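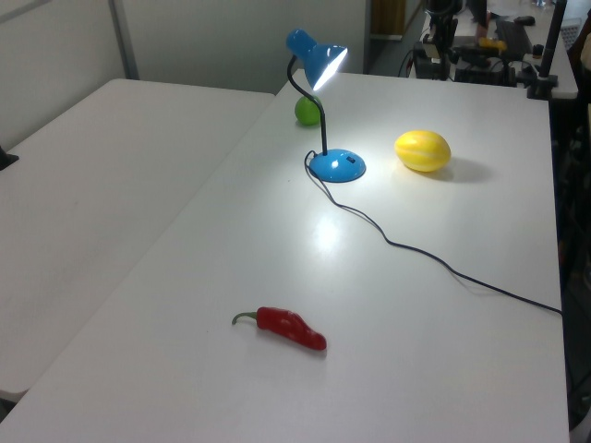
When we signed up for the teleoperation project in January, none of us had ever moved a robot arm with anything except arrow keys. Our question was simple: can a group of beginners teach an arm to clear produce off a table just by showing it, by remote control, and does it matter who does the showing? We used real-looking produce from the start because we wanted shapes that don't cooperate. A red chili pepper lies on its side with a curved stem at one end and a thin tip at the other, so where you grab it matters a lot. A lime is small and round, and if it sits back near the neck of a desk lamp, the operator has to come in without bumping the shade. We kept the blue lamp on the table on purpose, switched on, as both an obstacle and a lighting problem.

Our team was Hoi-yan Kong, Kwan-ho Mok, Tsung-han Sin and me, Yu-ting Yeh. Fung-ping Au was our adviser and very patiently let us redo the first week.

How we showed the task

We named our setup Jiko. The operator holds a small leader arm, and the follower arm at the table copies each joint. Squeeze the handle and the gripper closes. The job in every demonstration was the same: pick up one item, carry it to the drop zone, let go, and return to the start pose. The operator was allowed to look only at the camera view on a monitor, never at the table itself. This was Tsung-han's idea and it was a great one! If the person can't do the task from the camera view, the model probably can't learn it from that view either.

We recorded 153 demonstrations that we kept. We threw out takes where the operator paused for a long time in midair (early on, that was most of mine). The pauses look harmless, but a model trained on them learns to hover, and our first one hovered beautifully over the pepper and did nothing else.

What went wrong first

Depth was the hard part. On a plain white tabletop there is very little to tell you how high the gripper is, and what helped us most was the shadows. A pepper has a faint one right beneath it, and we all learned to watch the gripper's shadow slide toward the item and meet it. The lamp made this easier in some spots and worse in others. It puts a bright patch on the table, and inside that patch the shadows were hard to read on the monitor.

The lamp cord also taught us something. It runs in a long wavy line over the tabletop, and in 11 takes we snagged it with a finger of the gripper. We argued about taping it down. Kwan-ho wanted to leave it loose and just practice lifting higher, so we did, and the snags stopped once everyone raised the arm before moving sideways.

Results

We tested the trained model on 50 new placements. It picked up the item and reached the drop zone in 38 of them. Most of the misses were peppers grabbed too close to the tip, which then swung and slipped out. We went back through our own demonstrations and found that Hoi-yan always grabbed near the middle while I grabbed wherever I happened to land. The model had learned both of us!

We then trained a second version using only takes with a grip near the middle. It had fewer examples to learn from and still dropped fewer peppers. We ran out of lab time before we could repeat all the placements, so we are not reporting a number for it.

Next steps

We want to write a one-page grip guide for operators before anyone records anything, and try the lamp in several positions. Hoi-yan would also like to add force feedback to the leader arm, so that the operator can feel the squeeze. The parts list is done, and she has already started on the handle.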